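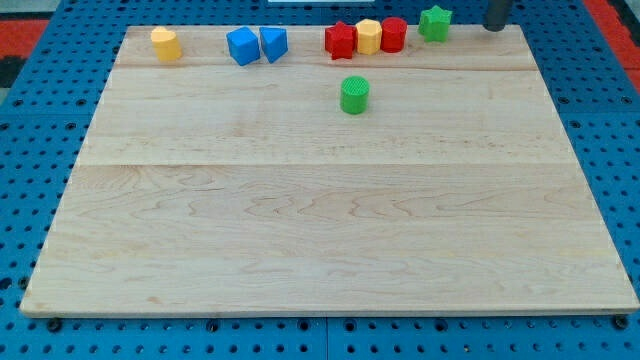 Maple board on the blue pegboard table

OK, I have been stuck on one little number theory thing since Saturday and I have to share it. Thread!

Take any odd number and square it. Now divide by 8. The remainder is 1. Always! Try 7: you get 49, which is 48 + 1, and 48 is six eights.

I knew this as a fact from school and never once asked why. Then Benedetta Villa mentioned it in passing at the Uvport math circle and I went home and couldn't leave it alone.

So write your odd number as 2k + 1. Square it and you get 4k² + 4k + 1. Pull out the 4k and it's 4k(k + 1) + 1.

Now look at k(k + 1). Those are neighbors on the number line, so one of them is even (!!) and the product is even. Four times something even is a multiple of 8. Add the 1 and you're finished. I did a small lap of the kitchen.

The part I love most: k(k + 1)/2 is a triangular number. So every odd square is 8 triangles plus one extra dot. You can draw it! For 7, k is 3, the triangle is 6, and 8 × 6 + 1 = 49.

I drew it on graph paper in four colors and it took me three tries to get the triangles to pinwheel around the middle dot. Use a pencil first.

It gets you other stuff for free too. Can three odd squares add up to 100? No, because three odds make an odd. Fine, easy. Can four odd squares add up to 100? Yes: 49 + 49 + 1 + 1. But four odd squares always leave 4 when you divide by 8, so they can never make 96 or 104.

Ubaldo Farina replied to my last thread asking about 12 and 24. If your odd number is also not a multiple of 3, its square leaves 1 when you divide by 24. Check 5: 25. Check 7: 49. Check 11: 121 = 120 + 1. So every prime bigger than 3 does it!!

The proof is one more line after the 8 part, so have a go before you look it up. Hint: what can a square leave when you divide by 3?

Next up for me is sums of two squares. I've filled a page already and I'm still on the easy cases.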